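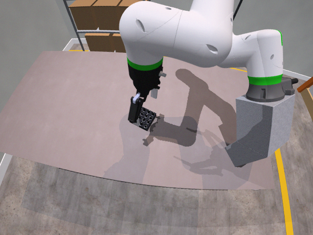 Un relecteur de Brerkside voulait savoir, en marge de la première version, si une cellule simulée s'entretient vraiment, ou si je n'employais pas un grand mot pour dire « relancer le programme quand ça plante ». La remarque m'a un peu piqué, je l'avoue, et la section qui suit est en bonne partie ma réponse. Oui, une cellule simulée s'entretient ! Elle se dérègle même assez volontiers, dès qu'on touche à un fichier commun, qu'on change de version du moteur ou qu'on laisse quelqu'un « juste essayer un truc » un soir avant une échéance.

3.2 Mise en place et entretien de la cellule simulée

La cellule dont je parle (figure 1) est la copie virtuelle de celle que nous avons à Prurdale. Elle tourne sous Vesora, notre environnement de simulation maison, et la dynamique des contacts passe par Skinner, que nous avons greffé dessus avec plus ou moins d'élégance selon les endroits du code. Le montage est sobre : un bras articulé blanc fixé par une bride sur un socle à texture de béton, un grand plan de travail d'un rose pâle, une pince parallèle et, entre ses doigts, un petit bloc noir carré à motif régulier sur le dessus. La tâche étudiée consiste à saisir ce bloc, à le réorienter et à le poser à plat. Tout le reste du décor, étagère, cartons, lignes jaunes au sol, ne participe à aucun contact et ne coûte presque rien au calcul, mais il compte pour la perception, j'y reviens plus bas.

Je commence par le socle, qui m'a pris un temps ridicule. Dans la première mouture, le repère du monde était confondu avec celui de la base du bras. C'est confortable au début, toutes les transformations tombent juste et on se croit très malin. Puis il a fallu déplacer le plan de travail, et chaque objet a suivi une logique différente : le bloc était exprimé par rapport au plan, le plan par rapport au bras, l'étagère par rapport au monde (c'est-à-dire, à l'époque, par rapport au bras aussi, sauf que l'auteur du fichier ne le savait pas, et l'auteur c'était moi). J'ai tout repris. Le repère du monde est maintenant posé au sol, le socle y est attaché, la bride au socle, le bras à la bride. La pièce à manipuler est seule à être libre. Depuis, déplacer le socle se fait en modifiant une ligne, et la vérification qui suit est automatique : le programme amène la pince au-dessus de 6 points de référence du plan et compare la position atteinte à la position attendue. Si un seul écart dépasse 2 mm, la cellule est déclarée hors service et refuse de lancer une campagne. Ce refus agace tout le monde et je ne compte pas le retirer.

Le plan de travail mérite quelques mots. Pour la géométrie de collision, nous utilisons une simple boîte, alors que le maillage visible a sa forme propre, avec un bord légèrement courbe. Les deux ne coïncident donc pas partout. Loin des bords, aucun souci, la face supérieure est commune. Près du bord, en revanche, un bloc peut reposer sur quelque chose qu'on ne voit pas, ou l'inverse. J'ai préféré interdire cette bande dans le tirage des positions initiales : 20 mm de marge, appliqués sur tout le pourtour. On pourrait remailler proprement la collision, je l'ai fait une fois, le temps de calcul en a souffert et les résultats de saisie n'ont pas bougé. J'ai donc gardé la boîte.

Reste la pince, et là on entre dans le vrai travail d'entretien. Les doigts parallèles sont modélisés par deux glissières couplées, avec un effort de serrage plafonné. Le couplage est une contrainte souple. Réglée trop raide, elle fait vibrer les doigts au moment du contact et le bloc part comme un noyau de cerise. Trop lâche, un doigt arrive avant l'autre et pousse la pièce de travers. Le bon réglage existe, mais il dépend du pas de temps, de la masse du bloc et du frottement, si bien qu'il faut le revoir à chaque mise à jour de Skinner, même quand les notes de version jurent que rien n'a changé dans cette partie-là. Ma procédure est toujours la même. Je fixe le bloc dans l'espace, je ferme la pince dessus à faible effort, je regarde les courbes d'effort des deux doigts. Elles doivent monter ensemble et se stabiliser sans rebond. Ensuite seulement je libère le bloc et je laisse agir la gravité.

Sur la figure, le bloc est tenu incliné au-dessus du plan, et c'est cette configuration-là qui trahit le plus vite un mauvais réglage. Une pièce saisie bien à plat tolère à peu près n'importe quoi. Une pièce inclinée charge les surfaces de contact de façon inégale, et la moindre faiblesse du modèle de frottement se traduit par une rotation lente entre les doigts, parfois si lente qu'on la rate à l'œil. Je me suis fait avoir pendant toute une campagne : les taux de pose étaient corrects, les orientations finales un peu sales, et j'accusais la politique apprise. C'était le frottement en torsion, resté à sa valeur par défaut après une réinstallation. Le test de maintien incliné fait désormais partie du contrôle avant campagne, au même titre que les points de référence. On relève l'orientation du bloc par rapport à la pince au début et à la fin du maintien, et on refuse de continuer si elle a dérivé.

Le motif du dessus du bloc pose un problème plus discret. Au rendu, il est bien présent, et l'estimateur de pose s'en sert pour retrouver l'orientation. Dans la géométrie de collision, il n'existe pas : le bloc est un parallélépipède lisse. Les deux représentations vivent dans des fichiers séparés, et rien n'obligeait leurs origines à rester alignées. En June, pardon, en juin (je laisse le nom du répertoire, « campagne_June », tel qu'il figure dans l'archive), un export a déplacé l'origine du maillage visuel au coin de la pièce. La physique se portait à merveille, le bloc était saisi par son centre, et l'image montrait une pince refermée à côté. J'ai ajouté une comparaison des boîtes englobantes au chargement. C'est quelques lignes de code et j'aurais dû les écrire dès le premier jour.

Venons-en à l'éclairage, que je traitais au départ comme de la décoration. L'ombre du bras s'étale largement sur le plan, avec la silhouette de la pince et du bloc tout près des objets eux-mêmes. Pour un estimateur de pose entraîné sur des images, cette ombre est une information très tentante : elle dit quelque chose de la hauteur de la pièce. Nous avons donc appris, sans le vouloir, une politique qui descendait fort bien sous une lumière donnée et nettement moins bien sous une autre. Désormais la direction et la diffusion de la lumière sont tirées au sort à chaque épisode, et je garde une configuration fixe pour le contrôle visuel. Cette configuration de contrôle est verrouillée en écriture. Si quelqu'un veut la modifier, il en crée une autre et lui donne un autre nom, point.

Même chose pour le fond. Les cartons sur l'étagère, le sol gris et les lignes jaunes ont été placés pour que la scène ressemble un peu à un atelier, puis ils se sont retrouvés dans les données d'apprentissage, et dès lors on ne peut plus les déplacer innocemment. Je les versionne avec le reste. Un étudiant de passage à Brerkside m'avait fait remarquer que c'était beaucoup de cérémonie pour des cartons, et je le lui accorde, mais une différence de fond entre deux campagnes rend leur comparaison pénible à défendre.

L'entretien courant tient en une routine que je lance avant chaque série de 400 épisodes. Elle recharge la scène à partir des fichiers archivés (jamais depuis la session ouverte, qui accumule des états bizarres), vérifie les points de référence, ferme la pince sur le bloc fixe, effectue le maintien incliné, compare les géométries visuelle et physique, puis produit une image de contrôle avec l'éclairage verrouillé. Cette image, je la regarde moi-même. J'ai essayé de m'en passer avec une différence pixel à pixel, mais le rendu varie légèrement d'une carte graphique à l'autre et l'alarme sonnait sans arrêt. Un coup d'œil va plus vite, et l'œil repère des choses que je n'aurais pas pensé à tester, un maillage retourné par exemple, ou une texture revenue à sa valeur par défaut.

Quand un contrôle échoue, on ne corrige pas dans la scène ouverte. On revient au dernier état archivé qui passait, on réapplique les changements un à un, et on note dans le journal celui qui a cassé quelque chose. La méthode est lente. Elle m'a pourtant évité de recommencer l'erreur de mes débuts, quand je compensais un décalage du socle par un décalage de la pince, puis celui de la pince par un troisième dans le contrôleur (tout marchait, et plus personne n'osait y toucher).

Un dernier point concerne le passage à la cellule réelle de Prurdale. Les paramètres de la pince y sont mesurés séparément et nous ne les recopions pas tels quels dans Vesora : le frottement identifié sur la machine intègre des effets que notre modèle de contact représente autrement. Nous ajustons plutôt la simulation pour que les deux cellules donnent la même dérive pendant le maintien incliné, et nous laissons les coefficients différer. Les valeurs retenues, avec l'historique complet des réglages, accompagnent le code de la cellule, et la section suivante décrit le protocole de tirage des poses initiales.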